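Home Feed Threads Following About

Liliana Tedesco
Jan 6, 2019

Okay, service thread! I look after a two-arm bench cell we call Faltow, and today was its long check. I love this job more than is probably normal, so this will go on a bit.

First thing every time: power off, hands on. I push each joint through its travel by hand and feel for grit. Left elbow was smooth. Right elbow had a tiny notch near the top of its swing, same place as in September, no worse. Wrote it down and moved on.

Then the base plates. Both arms sit on black plates on the front rail, and if a plate walks even a hair the whole calibration walks with it. I put a paint line across every bolt head so a turned bolt shows up right away. Cheap trick, best trick I know.

All lines matched except one, back left bolt on the right arm. Retightened, repainted, and yes I did check the others a second time.

Cables next. Ours run outside the links, so they take all the abuse. What I want is a loose loop at the wrist and no tugging anywhere else. I swing the wrist to its far stops and watch the loop. If it goes tight at either end, I cut the ties and give it more slack.

Found one tie on the left arm pulled down too hard. Snip, new tie, two clicks looser. (Please stop cranking ties until they squeak. The cable hates it!)

Gripper pads are the part that wears. I wipe them with alcohol and a lint-free cloth, let them dry, and look at the edges under a lamp. Ours get swapped at 90 hours of gripping or when an edge rounds over, whichever comes first. The log said 3 hours left on the right pair so I just did them all.

The counter on the right gripper reads 2385 closes since its last new motor, by the way. Still quiet. I was so happy to hear that little click without the whine.

After any pad swap you have to re-zero the grip. New pads are a touch thicker, and the old closed position will have the motor pushing against itself. Close on nothing, set zero, open, close again, compare.

Then the fun part -- a real job on the bench. We use the backpack and books, with bag and books together because you get soft and stiff in one go.
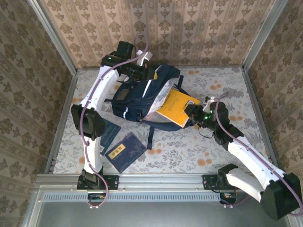
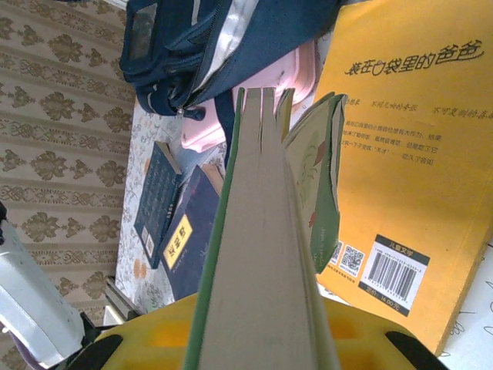

Bag and books, from over the bench and from the wrist.
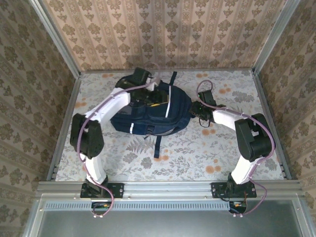
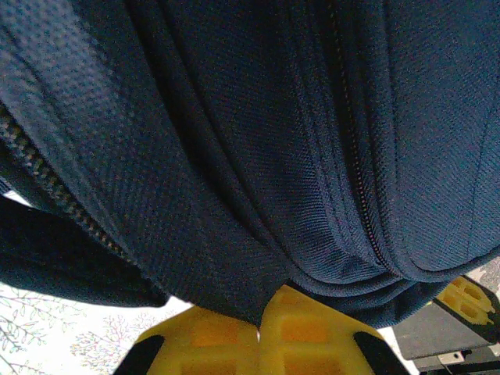 Flundgate asked if the pads really need replacing that early when the work is mostly fabric, and said they let theirs go until something slips.

Fair question! Fabric is where I'd wait the least. A rounded edge will still hold a hard book cover fine and then skate right over a fold of nylon. You see a miss, you blame the camera, you lose an afternoon. I have lost that afternoon.

Back to the list. Wrist cameras: I wipe the lens with a dry brush first and only then a cloth. Then I nudge the mount with a fingertip while watching the live view. If the picture shivers and settles somewhere new, the mount is loose. Left was solid. Right needed a quarter turn.

After touching a camera mount I redo that camera's calibration, no exceptions. It takes 11 minutes with the printed board. I used to skip it when the nudge was small and I was wrong every time.

The walls get a look too. We line ours with patterned paper, and the paper gets swapped out when we want a different background. A curling corner can catch a cable loop, so I press along every seam and re-tape what lifts.

Same with the printed sheet on the bench. Smooth it, square it to the side rails, check for bunching in front of the base plates.

Spare parts report: two sets of pads left, plenty of ties, one spare wrist cable from Marino. More pads are on order. I'm keeping the old ones in a labeled bag to practice measuring wear on.

Still open: that notch in the right elbow. I want to pull the cover and look at the gear next time the cell has a free morning. If anyone has opened one of these and has a tip for getting the cover back on without pinching the wire, I'm all ears!

Comments

cludel_bench: Tape the wire flat to the housing before the cover goes on, then pull the tape out through the slot. Works on ours.

mnt_rail: Paint lines on bolts!! Stealing this today.

Liliana Tedesco: @cludel_bench oh that is so simple, thank you. Trying it.

pads_and_ties: What alcohol do you use on the pads? Mine went sticky.

Liliana Tedesco: @pads_and_ties plain isopropyl, and not much of it. Sticky might mean they were left to soak.

Contact | Copyright Liliana Tedesco | Back to top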